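[Kodavia-list] 开放日仿真抓取演示的几点记录

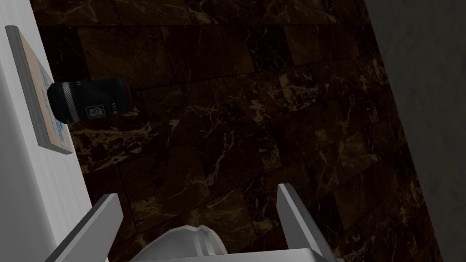
分类：活动与演示 / 仿真

搜索本列表档案 输入关键词 搜索
打印本页 | 用电子邮件转发

各位好：

十月开放日的演示环节，Esther 在列表里提了几个问题，我逐条答复。先引原信：

> 发件人：Esther Mollel
> 收件人：Kodavia-list
>
> Katalin，你好。
> 我下午两点半才到，只赶上仿真抓取那一段的后半截，前面的讲解没有听到。
> 想请教三点：
> 1. 屏幕上的腕部视角是实时渲染，还是事先录好的？
> 2. 场景里为什么用深色大理石地面？黑罐放在上面，对比度很低。
> 3. 评测一共跑了多少个回合，失败怎么判定？
> 另外，Masanja 那边想在自己的机器上复现，不知道配置文件能否公开。
> Esther

> 1. 屏幕上的腕部视角是实时渲染，还是事先录好的？

实时渲染。演示用的是 Petar 0.9 分支，渲染与控制在同一台工作站上跑，策略每步读一次腕部图像。投影上的画面和策略的输入是同一路，只做了放大。控制周期设为 200 毫秒，所以现场看起来夹爪动作有停顿，与网络无关。

> 2. 场景里为什么用深色大理石地面？黑罐放在上面，对比度很低。

低对比度是有意选的。这一组场景的材质从材质库里随机抽取，开放日挑了其中比较难的一个：地面为深棕色、带浅金色纹路，目标是横放的黑色圆柱罐，罐子挨着一块带浅蓝图案的米色板，光照偏暗。难点有两个。其一，罐身与地面亮度接近，分割网络主要靠罐上的条纹、徽标和一端的红圈来定位，转到看不见这些标记的角度时，置信度下降明显。其二，罐子贴着板，从板的一侧下指容易碰撞，规划器须先把夹爪转到与罐轴垂直，再从上方接近。两指张开后的余量不大，姿态偏差超过 15 度就会被碰撞检查拒绝。

上午有访客问大理石纹路会不会被误认为物体边缘。会。早期版本里这是误检的主要来源，后来在训练集中加入了带纹路的地面才压下去。砖缝的影响较小。

> 3. 评测一共跑了多少个回合，失败怎么判定？

开放日之前的离线评测为 896 个回合，每回合上限 400 步。判定规则如下：罐子离地并保持到回合结束算成功；超步数、罐子滚出工作区、或夹爪与板发生穿透，均算失败。罐子被推离板但未抓起的，单独记一类，不计入成功。现场演示的回合不并入统计，因为中途应访客要求改过初始位姿。

成功率我暂时不在列表上给。Uramum 的同事正在核对接触参数，指面摩擦系数在两个版本之间改动过，旧日志要重算。核对完再发表格。

关于 Masanja 复现：场景配置和随机种子可以公开，罐体贴图不行，授权只覆盖内部使用。复现时可以换成任意深色贴图，但结果不能与我们的直接对比。需要的话请写信给我，注明渲染器版本和显卡型号，显存不足时请先把阴影贴图的分辨率调低。

还有一处更正。讲解时我说夹爪的接触检测用的是力反馈，说错了，仿真里用的是接触点数量加指间距离，力反馈只在实机分支上启用。听过上午那一场的请以本邮件为准。

下次演示准备把腕部视角和全局视角并排投出来，后排的人反映单看腕部视角分不清罐子离夹爪有多远。

Katalin Veres
Kodavia 仿真组

打印本页 | 用电子邮件转发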